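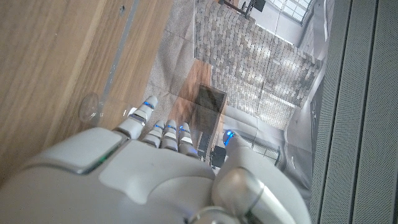
Slide 1. Good morning, and thank you for coming so early on a Monday. I will speak for 18 minutes, so there should be time for questions after.

My subject is how a small town library decides which books to remove. We call this weeding. Many readers do not like the word, and I understand them.

Slide 2. Hevonside has one branch library with two rooms and no storage. Each year we buy new books, and the shelves do not become longer. When I started there, the shelves in the history section were so full that older readers could not pull a book out.

(Wait a moment here. Ask who has worked in a library with full shelves.)

Slide 3. Our old rule was simple: if a book was not borrowed in 5 years, it went on the list. In the first spring we listed 2,000 books this way. The list was fair on paper – but it contained nearly all our local history, which people read at the table and do not borrow.

Slide 4. What we changed. Books used inside the library now get a pencil mark on the last page when staff put them back. Before we remove a title, we ask Ellwood and Plokedberg if they hold a copy. If we have the only one, it stays.

Slide 5. The public part. In May we put the listed books on a cart near the door for 20 days, with a paper slip in each. A reader can sign the slip and the book is kept for one more year. I was afraid that people would sign everything. They signed mostly cookbooks, and one very old guide to bridge.

(If time is short, skip the next slide.)

Slide 6. Costs. The marks take a few minutes each evening. The cart we already had.

Slide 7. Open problem: children's books wear out before they become unpopular, and our rule says nothing on this. Brurkutholm replaces them by condition only. I would like to hear how you do it – please come to me in the break, or ask now.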